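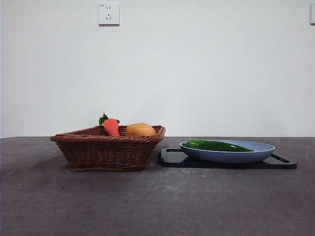

How to Walk and Draw a Pre-Plan for a Building in Your First-Due Area

By Wilma Yule
Updated Apr 12, 2023

I have been drawing pre-plans for the Budedton district for a good many years now, and I still enjoy it more than almost anything else we do on a quiet afternoon. If you've just been handed the clipboard, welcome! A pre-plan is a short packet that tells the first crews what they need to know about a building before they have to work in it: how it's put together, where the water is, where the shutoffs are, who has keys, and what is likely to surprise them. The method I use suits small commercial buildings, apartment houses, schools, churches and the like. For a large plant or a high-rise you'll want more people and more days, although the order of the work stays much the same.

What to bring

A clipboard with a stiff back and a pad of graph paper
Two pencils and an eraser (pens quit in the cold, and you will erase a lot)
A measuring wheel, or a long tape and a patient partner
A decent flashlight
A camera or phone, if the owner says it's all right to use it
The last pre-plan for the address, if there is one
Your department's blank form and symbol sheet

Before you go

Call ahead. I know some officers like to drop in, but a call gets you the person who has the keys to the electrical room, and a drop-in usually gets you the person who knows where the restrooms are. Tell them you'd like to walk the whole building, roof included, and that it'll be easier with somebody from maintenance along. Say plainly that it isn't a code inspection, if it isn't one. Owners relax a great deal when they hear it, and they show you more.

Pull up an overhead view of the lot and print it. You'll use it to rough in the outline of the building, and it's very handy for spotting additions, because the roofline nearly always gives them away. Look up the closest hydrants while you're at it, and the next closest after those. Write down the main size if your water department shares it.

Read the old plan too, but don't trust it. I keep the old one folded in the back of the clipboard and only open it once I've finished my own sketch. When I look first, I find that I see what the last person saw.

Step 1. Walk all the way around the outside

Start at the street side, the side that carries the address, and call it A. Go clockwise from there for B, C and D. Please use the letters on everything from the very first line, even your roughest scribbles, so that nobody in the back of the rig has to turn your drawing around in their head.

As you walk, mark down:

Every door, which way it swings, and whether it looks like it's really used
Windows with bars, film or boards
The number of stories on each side, which may differ if the lot slopes
Gas meter, electric service and any outside shutoff
Fire department connection, with its size and what it feeds
Overhead wires, trees, fences and anything else that would bother a ladder
Places where the ground won't hold the weight of a truck

Slow down for the C side. It's the part of the building people see the least, and it's where you find the propane, the locked gate and the loading dock with a drop nobody wrote down. At one place on my list, the old Pathak furniture store, the front is a single story and the back is three. From the street you would never guess it.

Step 2. Measure

Wheel the long sides and write the figures straight onto your outline. Then wheel from the hydrant to where your engine would park, and from there to the front door, and keep those as two separate numbers. I once added them together to be tidy and it caused no end of confusion.

For the Jasley apartments, which I'll use to show you what a finished set of notes looks like, the hydrant is 259 feet from the A side entrance. Our supply hose comes in 100-foot sections, so I wrote "3 sections" beside the figure. Do the arithmetic at the kitchen table so the crew doesn't have to do it on the street. Be sure to measure along the path the hose would take, around the planters and the parked cars, and not in the straight line a map will give you.

Step 3. Go in and find the controls

Ask your guide to take you to these first, while everyone is still fresh:

The alarm panel, and any second panel near a side door
Sprinkler valves and what area each one covers
Standpipe outlets, floor by floor
Main electrical disconnect
Inside gas shutoff
Elevator machine room and the location of the elevator keys
Controls for any smoke or ventilation system

Have them open the door each time. "It's in there" is a sentence I've learned to be friendly but firm about. More than once the room has turned out to be full of holiday decorations, and you want to know whether a person in full gear can get to the valve. If they can't, mention it nicely and make a note.

Step 4. Learn how it's built

You don't need to be an engineer. You do need to know what's holding up the floors and the roof. Look above a ceiling tile or two, with permission, and look up in any storage room or garage where the ceiling was never finished. Write down what you see: solid lumber, lightweight truss, steel bar joist, concrete. If you can't see it, write "not seen." An honest blank is a lot more use than a guess, and the next person will know to look.

Note any shafts that run from floor to floor, such as laundry chutes, old dumbwaiters, pipe chases and stairs that someone has closed off at one level but left open at another. Check the attic, and ask whether it runs the full length of the building or is divided. At Jasley it's undivided over 6 apartments, and I put that in capital letters.

Step 5. Ask about the people

Your guide knows things no drawing can tell you. Ask who's there at two in the afternoon and who's there at two in the morning. Ask whether anyone would need help on the stairs. You don't want names or medical details on the sheet, only which floors and what kind of help. Ask who answers the phone at night, and get a second contact for when the first is on vacation.

Then ask my favorite question: "What do you worry about in this building?" And wait. I've had more good information out of that one than from the whole rest of the form.

Step 6. Draw it the same day

Do it while it's fresh, even if it's only the rough copy. Keep it to one page for the site, with streets, hydrants and the outline, and one page per floor that's really different. If floors two through five are alike, draw one and say so.

A few habits that help:

Put A at the bottom of the page, always
Print, don't write in cursive (I had to be told)
Use your department's symbols and no others
Leave out furniture and anything that moves
Put the five most urgent facts in a box at the top

The box is the part people will read on the way. Mine for Jasley had the undivided attic, the hydrant distance, the gas shutoff on the D side, the rear stair that stops at the second floor, and the key box location. Everything else can wait until somebody has a free hand.

Step 7. Hand it to somebody who wasn't there

Give the page to another firefighter and ask them to tell you how they'd get a line to the top floor. Don't help. Babita Thakur does this for me, and last February she handed back a plan I was quite proud of with a note that said the stairs went nowhere. They did, too. I'd left the landing off.

Fix whatever tripped them up and try it again. Once it reads cleanly, date it, put your initials on it, and file it wherever your crews will look, on paper in the rig as well as on the tablet.

Keeping it current

We go back to each building once a year, and sooner if there's a permit for construction or a new tenant. A return visit is much quicker, perhaps around 5 minutes on the outside and a little longer indoors if nothing has moved. Check the contacts every time, as they go stale faster than anything else on the page.

Bring the crew along when you can. The packet is good to have, but the walk is better, and people remember a basement they've stood in. We took the whole shift through the Wosel warehouse before I'd drawn a line of it — and when I did sit down to draw, three of them had already sketched the mezzanine for me on the back of a lunch bag. I copied it straight over and it only needed one door moved.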